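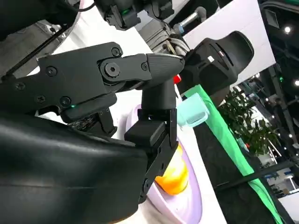 I caught the owner of Plomora, the little secondhand bookstore in Wistbridge, right before closing, and she talked me through two cups of tea. She started out with a folding table and a few boxes of mysteries. "My sister thought I'd last a month," she told me, laughing. The store now holds 4,000 books, and a lot of them still cost less than my lunch (I left with 5!).

She does the buying herself, mostly from house clearances out toward Chala. "Cookbooks go first - the more stains, the better. People want to know which recipes got used."

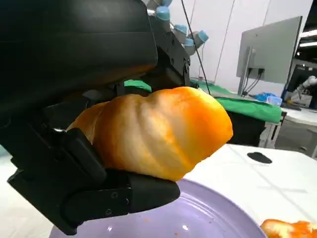

Slow days and strange requests

October is her favorite month, once the tourists have gone home and the regulars settle in by the heater. One man wanted anything with a lighthouse in it, so she set aside a whole shelf for him. 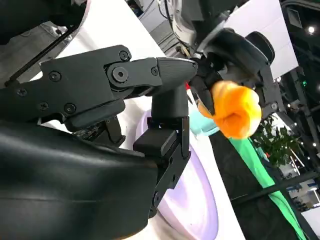 Does she ever keep a book for herself? "All the time. My husband built me a bookcase at home and I filled it in 10 days." She's asked him for another one by Christmas.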